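3.2 Materials and sorting task

Shared cutlery in office kitchens is usually returned to storage as a mixed load, and the work of separating it falls to whoever empties the rack. The sorting task was designed to reproduce that load at a table, away from the sink and the drawer, so that the order in which pieces were taken up could be studied without the interruptions of a working kitchen. The setting was an office at the Trellthorpe site with a white table, curved along its outer edge.

Three kinds of item were included in the analysis: forks, spoons and wooden chopsticks. Other pieces were coded as a single residual class. Chopsticks were retained because earlier interviews had singled them out as the most awkward part of the load. They roll, they must be matched to a partner, and they tend to lie across everything else. A fork, by contrast, catches on its neighbours at the tines and often brings a second piece with it when lifted.

The receiving container was a woven wicker basket with an open top and a divider running lengthwise. We preferred it to a moulded drawer insert for two reasons. Its compartments are long enough to take chopsticks laid flat, and they carry no shaped recess that would tell the participant where a given item belongs. The assignment of items to compartments was therefore left open. Figure 2 shows the basket and an unsorted pile, with a spoon held by the handle.
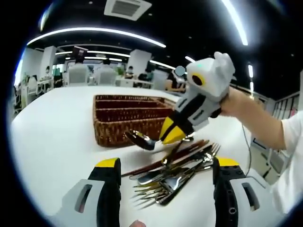 Figure 2. Sorting task at the table. Forks and chopsticks lie in the pile in front of the divided basket; the spoon is raised clear of the tabletop.

3.3 Coding of placements

Each transfer of an item from the pile to the basket was coded as one placement. The full set comprised 2,534 placements across 52 sessions. A session ended when the table was clear or when 300 seconds had passed, whichever came first. Items still on the table at that point were recorded as unplaced and were left out of the order analysis.

For every placement we noted the item class, the compartment used and whether the item had been lying free or under another piece at the moment of grasping. An item was treated as covered if any part of its handle was crossed by another utensil. This rule is deliberately strict – a fork with a single chopstick resting over its neck counts as covered, even where it could be drawn out with little effort.

Pairs of chopsticks raised a separate difficulty. Two chopsticks lifted together were coded as one placement with a pair marker, whereas two lifted in succession were coded as two. Tsung-han Huang and Hsiu-ying Su coded all sessions independently, and disagreements were settled by Wai-kit Man. Most concerned the covered or free judgment in the first few seconds, when the pile was deepest and handles of similar colour lay side by side.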